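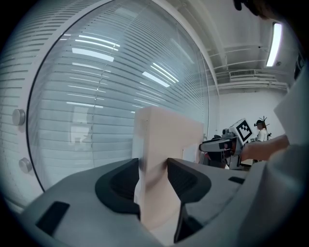 Subject: Re: [handheld-demos] how many demos before it stops dropping boxes?

Hi all,

Sorry for the slow answer, February got away from me. Quoting the bit I want to pick up on:

> We have 300 demos of a single carton and the policy still
> squeezes too early on maybe a third of the tries. Did the
> Hunholm folks see the same thing before they scaled up? And
> is it worth going to 3,000, or are we just feeding it more
> of the same?

Yes, we saw exactly that! And no, I wouldn't go to 3,000 yet (we did, and it was a long couple of months). What helped us much more was changing where people stood. Our first 300 were all done at one table with the same wall behind it, and the policy seemed to latch onto the background. So for the Fivwood set we told people to wander: glass partitions, blinds, bright ceiling lights, other folks in the room, whatever. Plain beige cartons the whole time, same gripper, same fingers.

With 205 of those wandering demos we matched what the big one-table set gave us on the early squeeze problem. I was pretty surprised, so I reran it with a different seed and got the same picture, give or take a couple of boxes. Reflections in glass still throw it off now and then, and I don't have a good fix for that (cropping helped a bit, but then it lost tall boxes, ugh).

One more thing on the squeeze itself. Check how your finger width is lined up in time with the video. Ours was off by 60 ms, and the policy learned to close before it got there, just like you describe. Fixing that on the old data bought us nearly as much as the new rooms did. The Barbosa scripts have an offset flag for it, but it defaults to zero, so it's easy to miss.

I haven't tried any of this on soft bags. If someone has the Funditz bag set loaded already, I'd love to know whether the 205 trick holds up there. I can send the split list and the training config, just write me off list.

Cheers from Hunholm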